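Home | Reviews | Kits | Workshop | Newsletter | Contact

Vornthorpe Burger Bench: two weeks with the kit
By Mieke Bosman
Monday, October 21, 2024
16 comments | 20 shares

Vornthorpe sells the Burger Bench as a practice task for small robot arms. You get a tray, clear rails, clip holders and a set of imitation ingredients. The arm and gripper are up to you. Jozef Hermans and I set it up on a white table and ran it most afternoons. 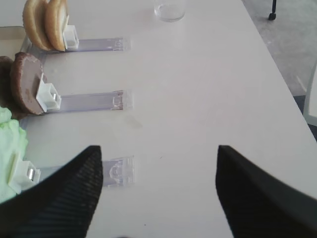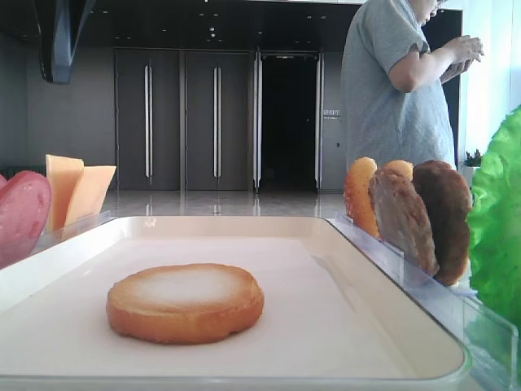
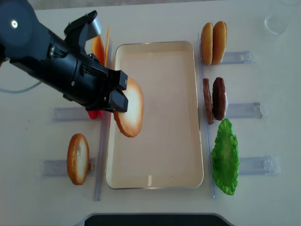

Setup is the part of this kit I liked best. The rails lie flat on the table, and once they are lined up with the tray, each ingredient has a fixed spot. The pieces stand on edge, which suits a parallel gripper well. A round slice of bread can be pinched by its upper edge and carried over the tray with no special fingers. Buns and patties stand close to each other in their rows, though, and that took more care. We had to slow the arm down there and open the fingers less, or the neighbor came along too.

The lettuce was the hardest piece for us. Its wavy edge gives a different grip depending on where you close, and our success rate dropped whenever Jozef moved the pick point. The bread was easy from the first day.

I have 2 complaints. Clear rails look tidy but are hard for a camera to pick out on a white surface, and we ended up measuring their positions by hand. The manual is also thin – it covers assembly and stops there. Vornthorpe told us a longer one is coming in November.

Jorcombe's stacking set costs less and is fine for plain pick and place. The Burger Bench asks more of the arm, and the order of the layers gives you a real task to plan. I would buy it for a teaching lab. For a single hobby arm at home, I'd wait for the new manual.

We use cookies to count visits. Accept | Settings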